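4.3 Working at the shared table

Read this section before your first session with the hand-held grippers. It applies to everyone at the table, including visitors who are only trying out a unit.

Before you start

1. Check that the table has been wiped and that your work area is marked off. Each operator gets 90 cm of table edge.

2. Put on the head camera and tighten the strap until it stays put when you nod. Route the cable behind your head and over the shoulder, never across your chest.

3. Look at the square marker on top of each gripper. It must be flat, clean and fully visible. Replace it if a corner has lifted.

4. Wipe the lens opening with the dry cloth from the Itlow kit.

Note: Do not use glass cleaner on the marker. It dulls the print, and the tracking software will drop the unit.
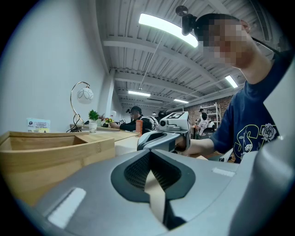 Issue 4, page 12

During the session

5. Hold the gripper by the curved grip only. Keep your fingers off the marker and away from the lens.

6. Lean over the table from the hips and keep both feet on the floor. If you have to stretch, move the object closer and begin the task again.

7. Keep lamps, plants and other props where the task sheet puts them. If one gets knocked, say so out loud and mark the take as spoiled.

8. Do not reach into the next operator's area, even to save something from falling.

CAUTION: Keep fingers, sleeves and cables clear of the jaws. They close with enough force to pinch.

CAUTION: Stop at once if your cable pulls tight. Set the gripper down first – then free the cable.

Breaks and handover

9. Take a break after each task sheet. Take off the head camera during breaks.

10. At handover, tell the next operator about any fault, however small, and write it in the log with the unit number.

Note: Sites using the older Foltesby mounts should also follow the strap check in section 6. The mount can work loose over a long session.

Faults that cannot be cleared at the table go to Tapio Rantala, extension 610. Tag the unit and leave it switched off until he has signed the tag.

Section revised 01/05/2018. Approved by Callum Munro.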